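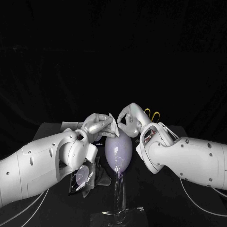 *Pale lavender one, on the dark table.*

February 2, 2026

Balloon leak-down, second go. The Clellatov leaflet says their sealant keeps latex up "for weeks". Which weeks, in what room, at what size? No answer in the leaflet, so I'm weighing and taping them myself.

Treated balloon, girth at the widest point: 601 mm on filling, 582 mm this morning, 7 days on. The untreated one from the same bag went from 601 to a soft thing I couldn't get the tape round without denting it. So the stuff does something. I'm not ready to say more than that on one pair.

Things I don't trust:

- the tape. I pull harder when I want a small number
- the room. Heating was off over the weekend and cold air alone will shrink a balloon
- the knot. Ernano clips next time, on both

Flukach's sealant is cheaper and smells identical. Would not be surprised if it's the same stuff in a different bottle — but a smell isn't a result, so it gets its own pair.

The old June sheet has a girth of 817 mm for this size of balloon. I don't believe it. Either a bigger bag was opened or somebody read the wrong side of the tape. Left it in, with a query next to it.

To do: thermometer by the shelf, three pairs per sealant, order more of the Triệu latex before the batch changes.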